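What Is a Share? How You Can Own a Tiny Piece of a Company
Money Stuff for Curious Kids 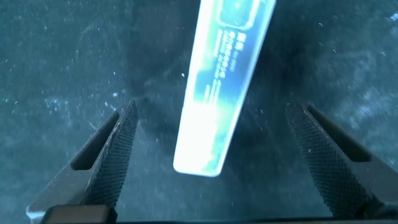
Marnie Shearer

15 Aug 2025

Have you ever walked past a big store and wondered who owns it? One person? A family? The answer might be thousands of people all at once, and some of them may live on your street! They own the company together by owning shares.

A share is a very small piece of a company. Think of a giant pizza cut into lots of equal slices. If you have one slice, you have a bit of the pizza. If you have one share, you have a bit of the company. People who own shares are called shareholders, and you may also hear grown-ups call shares "stock."

Why would a company sell pieces of itself?

Let's visit a company called Dronen Scooters, in the town of Cerley. Dronen makes super fast kick scooters, and kids love them. The trouble is that the workshop is tiny, and Dronen wants to build a big new one. New buildings cost a LOT.

Dronen could borrow the money from a bank, but then it would have to pay it all back, plus extra. So it decides to sell shares. In February, 577 people buy them. Now Dronen has money for its workshop, and 577 people can say, "I own part of a scooter company!" (How cool is that?)

What do shareholders get?

First, they may get a share of the profit. Profit is the money left over after a company has paid for everything it needs, like wheels, paint, electricity and workers' pay. Sometimes the company hands part of it out to shareholders. That payment is called a dividend. Not every company pays one, and a company that pays one this year might skip it next year.

Second, they often get to vote! Once a year, many companies hold a big meeting where shareholders help choose the people in charge. Usually each share is one vote, so someone with 132 shares has a lot more say than someone with one.

Third, they can sell their shares to somebody else, and this is where things get really interesting.

Up, down, up, down

The price of a share can change every day. Say you buy 9 shares in Dronen for $40 each. Grab a pencil and try the math: 9 times 40 is 360, so you have spent $360.

Then Dronen brings out a scooter with glow-in-the-dark wheels and everyone wants one. More people want Dronen shares too, and the price climbs to $50. Your shares are now worth $450. If you sell, you make $90!

But wait. Across town, Gunley Scooters brings out a scooter that folds up small enough to fit in a backpack. Kids start buying that one instead, and Dronen shares drop to $30. Now yours are worth $270, and selling them would mean losing $90 of the money you started with.

Prices go up when lots of people want to buy, and down when lots of people want to sell. Even experts guess wrong all the time.

Where do people buy shares?

They use a stock market. Long ago that meant a noisy room full of people shouting and waving bits of paper. Today nearly all of it happens on computers, and a share can be sold in less time than it takes you to blink!

Can kids own shares?

Yes, with help. In the United States, a parent or another adult can open a special account and look after it until you are old enough to take over.

Try it for pretend!

Pick a company you know, ask a grown-up to help you look up its share price, and write it in a notebook. Check again every week for a month and draw a line graph of what you find. Did it go up? Did it wobble? See if you can find a news story that might explain the biggest jump.

Words to know

Share: a small piece of a company
Shareholder: a person who owns shares
Profit: money left after all the costs are paid
Dividend: profit that is paid out to shareholders
Stock market: where shares are bought and sold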